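Lorna Geddes has heard a lot of people tell her they are going to read more. She ran the second-hand bookshop in Sanholm until last June, and she reckons she can spot a speed-reading customer by the way they ask for the shortest thing in stock.

I went to see her because of a course. It is sold by a firm called Drirard, it promises readers 700 words a minute after 30 days, and two of my neighbours have paid for it. I wanted to know whether I was being unfair in thinking it was rubbish.

"You're being fair enough," she said. "Seven hundred words of what, though? A bus timetable? I tried one of these things years ago and I got very good at turning pages."

She doesn't think much of reading targets either. A customer once told her he had finished 774 books and kept a list to prove it. She asked him which he'd liked best. "He had to look at the list," she said.

I put it to her that a target gets some people started who would otherwise watch telly. She allowed that it might, for a month.

"Then they fall behind, and it's homework. They pick thin books. They stop reading anything with a family tree at the front. I've no quarrel with telly."

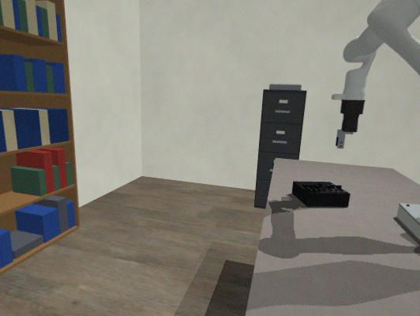

Should you finish a book you aren't enjoying?

Put it down once you've given it a decent evening, and don't feel bad. That is Geddes's view, anyway. Her old business partner, Senga Guthrie, held out for finishing everything, and once spent most of a winter on a 400-page history of drainage. "She says she's glad she did it," said Geddes. "I've never heard her mention a drain since."

I'm less sure than she is. Some of the books I now like best were dull for the first hundred pages, and one evening wouldn't have got me there. When I said so she shrugged and asked how many of the dull ones had stayed dull. Most of them, I had to admit.

As for the course, my neighbours are in their second week. One says she is faster already. I asked what she'd been reading, and she said the course booklet.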